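Hi Marlene,

January's update on the sock hanging work, for you and the Flelero board. Sorry it's a bit long, there's been plenty going on!
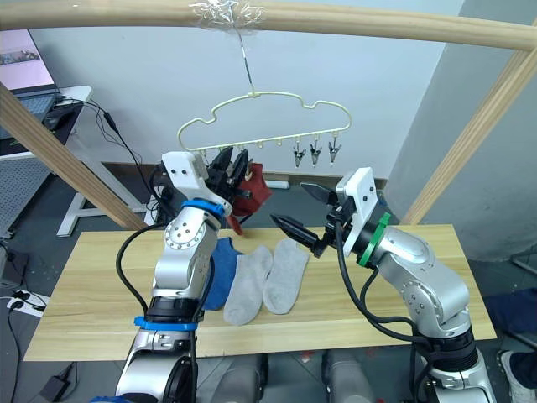

The laundry team at Udham peg up small items for most of a shift, and it's the job they moan about most (sore thumbs, mainly). So that's where we started. We practise on an ordinary plastic hanger shaped like a cloud, with the clips on short cords, and Dörte reckons those swinging clips are harder to get right than the socks. We ran 200 attempts this month, and some 60 of them needed a person to step in - better than I'd feared, still too many for a real shift.

Reijo and I also spent a morning with the evening crew. They were kind about it, but they asked straight out whether hours would go. Ludger has promised that nobody's hours change during the trial, and I'd like that in writing before we go any further, please. What they'd really like is to hand over the pegging and keep the sorting and mending, where they get to move about and talk to each other.

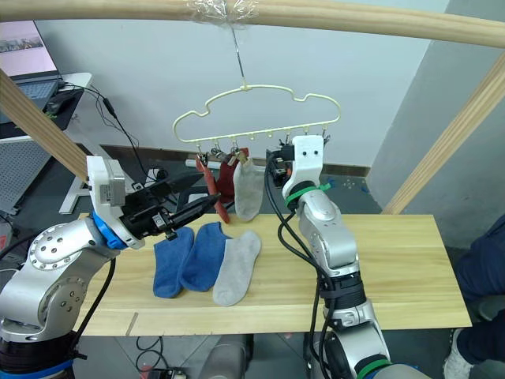 Both arms at the hanger, with more socks waiting on the board.

Next month we want 3 of the crew trained to stop and restart the arms themselves, with 20 minutes' practice each at the start of a shift. Spare gripper fingers are still on order from Zitex. I'll send the costs separately once Algirdas has checked them.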